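Londville Ballot Measures Dataset

Text and results of local ballot measures put to voters in Londville, with a table of the charter sections each measure changed. Maintained by the Dromix project.

Last updated: Aug 15, 2023

What is in it

The dataset covers 440 measures and 1627 precinct-level result rows. It comes as 3 CSV files in UTF-8, comma separated, with a header row.

measures.csv – one row per measure, with the ballot title, the full question as printed, the type of election and the share of votes needed to pass.
results.csv – one row per measure and precinct, with yes votes, no votes, blank ballots and spoiled ballots.
sections.csv – links each measure to the charter sections it would add, change or repeal.

The three files join on measure_id. Precinct codes are the ones in use on the day of the vote. They were redrawn more than once, so the same code in two elections may not cover the same streets.

Sources

Ballot wording was typed in from the printed voter guides. Results come from the signed canvass sheets. Where a guide and a canvass sheet give different titles for a measure, we keep the title in the guide and put the other one in alt_title.

Older sheets were scanned and read with Rastance, then checked by hand against the paper. Rows that have been through this step have source_type set to "scan".

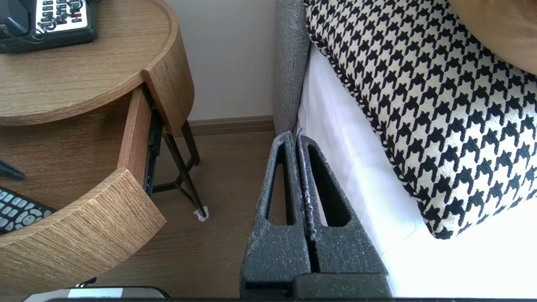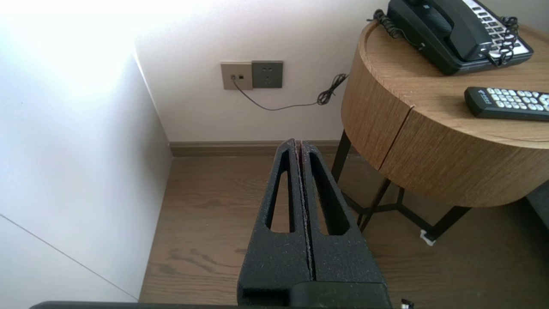 Field notes

threshold – the share of yes votes needed, as a decimal. Most measures need a simple majority. Measures that change term limits or the length of a term need more.
passed – taken from the certified result. It is not worked out from the vote columns.
bundle – true if one question asked voters to approve several unrelated changes together. Two coders marked this field separately and settled differences by discussion. The rules they used are in CODING.txt.
turnout – ballots cast divided by registered voters. Empty where the register for that year is missing.

Known problems

Absentee ballots are counted under their own precinct code, ABS, in older elections and under the voter's home precinct in newer ones. Do not compare precinct totals across that change without reading the note in CODING.txt.
5 measures have no precinct results, only a city total. They appear in results.csv with the code ALL.
A measure withdrawn after the guides were printed is still listed, with passed left empty.
The May release had yes and no votes swapped for one special election. Please replace any copy from that release.

License and citation

The data may be reused with credit. Cite it as: Dromix, Londville Ballot Measures Dataset, and give the date of the release you used. The Raju import script in the tools folder has its own license file.

Corrections are welcome through the issue tracker – include the measure_id and a scan of the page if you have one.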